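Keeping the long table: how we run the shared lunch at Bultbridge
Speaker notes, Niloufar Mirzaei

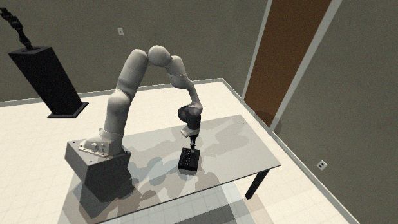 Slide 1. Long grey table, small black box (computer rendering)

Opening
Good afternoon, and thank you to Ebony Costigan for the invitation. Say my name slowly. Say that I will speak for 19 minutes and that questions are welcome at the end.
My subject is lunch. More exactly, it is the question of where people sit when they eat at work, and what changes when they sit together.

Slide 2. Before
When I came to Bultbridge we had nine small tables. Each department had its own, although no one had ever decided this. A new person would stand with the plate and look for a place. I did this myself for two weeks, and after that I ate at my desk.
(Pause here. Usually a few people nod.)

Slide 3. One table
Farhad Tehrani proposed that we push everything into one line. Tell the story of the first day: the tables were of different heights, and the soup went to the low end. Show how we levelled them with pieces of cork.
We bought a proper long table later, in May. Do not go into the price unless they ask.

Slide 4. The rules
We tried many rules and kept few of them.
Lunch starts at half past twelve, also if the manager is late.
You take the next free chair.
Telephones stay in the pocket.
Work may be discussed, but not with a paper in the hand.
The second rule was the most difficult. People came in pairs and wanted to remain in pairs. Mention Trilok Rana, who walked in alone every day on purpose until others began to do the same.

Slide 5. What we noticed
Be careful here. We did not make a study. I can only tell what I saw and what colleagues told me.
The accounts office began to know the names of the drivers. Small problems were solved before someone wrote an e-mail about them. On the other hand, the room became louder, and three colleagues asked for a quiet corner. We gave it to them, with a door that closes. I think we should have offered this from the beginning.

Slide 6. The Cladow office
Shirin Mohammadi tried the same thing in Cladow and it went badly. They work in shifts, so the table was never more than half full. They now have a shared breakfast once a month instead. Read her two sentences from the handout.

Closing
If you want to try, begin with one meal in the week. Ask the kitchen first.
Thank Ebony again. Handouts are by the door, please take only one for each office.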